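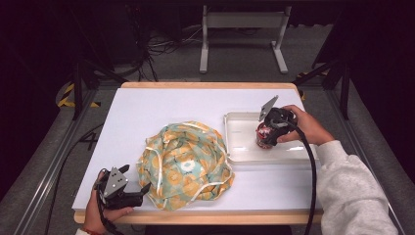 **Unit 5: Small soft things and hard things on one table**
Course in household order, Carnimdale. Teacher: Malou Mogensen

Today we practice sorting. Many students start with the hard objects. A can or a tray has a fixed shape, and you know already where your fingers must go. Please start with the cloth.

1. Put the cloth alone, with free table on all sides.
2. Find the trim. It follows the border of the fabric and shows you how the piece is made.
3. Open one fold at a time. Do not shake. 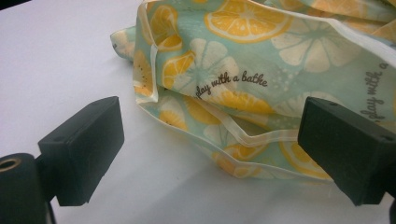 A printed fabric is easier than a plain one. If the pattern has fruit slices or letters, use them as your guide: when you can read the words in one line, this part lies nearly flat. Pale trim on a white table is more difficult to see, so feel for it also with the fingers.

After this comes the can. It stands upright in the tray, and we lift it straight up.

**Homework:** read page 31 in the Pagano booklet and repeat the three steps with a cloth from your own kitchen or bathroom. Write down which step was slow for you. We compare in the next lesson.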